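Does a poem on my blog count as published?

halfrhyme
I have 18 poems ready to go out and most of them were on my blog at some point. The blog has maybe 70 readers on a good month. Storarard opens for submissions in May and the guidelines say "no previously published work, in print or online." They don't mention blogs. Do I have to leave those poems out? I took the posts down last night.

gravelroad
If it was on a public page, most editors call it published. Doesn't matter if 70 people saw it or 1,000. Taking it down helps with some places and makes no difference at others.

tin_kettle
I disagree with "most." I've had five poems accepted that were on my blog first. I said so in the cover letter each time and took the posts down before sending. One editor asked me to keep them down for six months after the issue came out. That was all.

gravelroad
And how many turned you down over it? You wouldn't know. They just send the form letter.

tin_kettle
True, but that goes for any rejection.

halfrhyme
So I should mention it in the cover letter? I was going to say nothing, seeing as the posts are gone.

mossline
Mention it. Old pages stay in search results and archives for years. I read for a small magazine in Jomodville for two years and we pasted a line from every finalist into a search engine. We dropped a poem at proof stage once when it came up on somebody's site. The poet hadn't told us. We would probably have taken it if she had.

oxbow
That seems harsh for a poem on a personal page. A magazine pays you nothing, prints 200 copies, and wants to be the first to have it anywhere.

mossline
We paid. It wasn't much. The rule came from the grant, which covered new work only, so it wasn't up to the readers.

oxbow
Fair enough. I still think the guidelines should say so.

quillpig
Has anyone tried asking them? Storarard has a contact form. I used it last year to ask about line length and had an answer in two days. The Pririk submission page also has a comments box, but I don't think anyone reads that until the poem is up for discussion.

halfrhyme
I'll ask. What about poems I've changed a lot? One of them started as two older poems that I cut up and put together. Only the last stanza is the same as what I posted.

tin_kettle
I'd call that a new poem. New title too?

halfrhyme
Yes, new title.

gravelroad
I'd still mention it if the stanza is word for word. One sentence in the letter.

halfrhyme
Update for anyone who finds this. They wrote back. Personal blogs are fine if the post is down before you submit and you name the poems in your letter. Social media posts are fine too. Anything in another magazine's online issue is out. I'm sending four, including the cut-up one.

oxbow
Good. Now they should put that on the page.

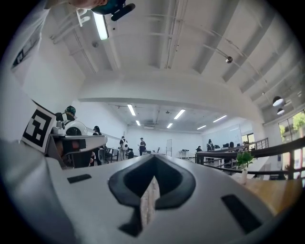

Filed under: Poetry > Submissions and Markets

Replies are open. Please check a magazine's current guidelines before you submit, as answers in older threads may be out of date. Questions about contests and entry fees go in Contests.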